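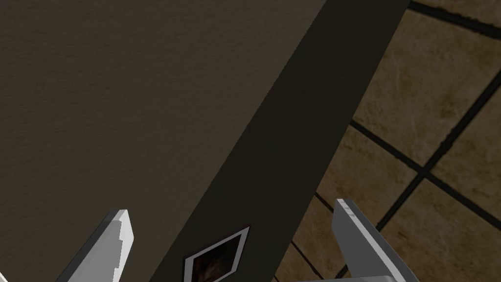
Fig. 1. Textured surface with a darker side face, computer rendering.

Student projects | Sport management
Reading time: 2 minutes

Transfer speculation and squad selection at Forville

Report by Halima Gachanja and Finlay Galbraith
Supervisor: Stanisława Kwiatkowski

The project examined whether players linked with a move away from Forville started fewer league matches while the January window was open. The question was suggested by the case of Obadia Khaemba, whose proposed move to Flevar collapsed on the last day of the window and who was left out of the next two matches.

The group read 924 articles from the local press and noted each player named as a possible departure. Team sheets were then checked for the six weeks before the window and the six weeks after it. Goalkeepers were left out, as the club used only one all season.
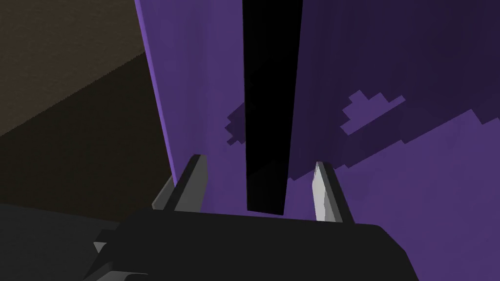
Results

Of the 21 outfield players in the squad, seven were named in at least one article. Four of the seven started fewer matches after the window than before it. Two showed no change, and one, a full-back, started more often following an injury to the club captain.

Khaemba's case was less clear than expected. He missed two matches, but the club's medical bulletin listed a calf strain for the first of them – a detail absent from most of the coverage. He started every match from the third week onwards.

Dayana Giraldo, the assistant coach, agreed to a short interview. She stated that selection was based on training and that press reports were not discussed at team meetings. She accepted that a player who expects to leave may train differently.

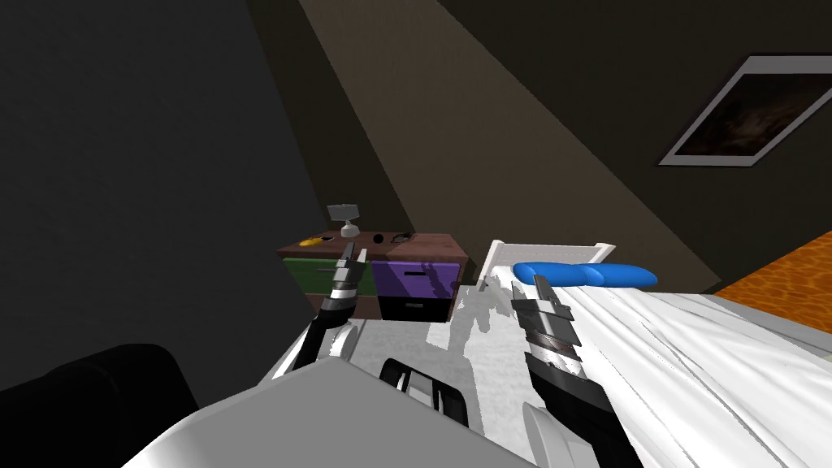

The interview was held after the season had ended, and her answers could not be checked against training records, which the club does not release. The group also had no access to agents or to officials at Flevar.

A single club and a single window are too little to support a general finding. A second group will repeat the work with Ogola, using the same coding sheet with a separate column for injuries.

Related projects
Loan players and minutes played at Ogola
Season ticket renewals after relegation
Travel distance and away results in the Hirnetik League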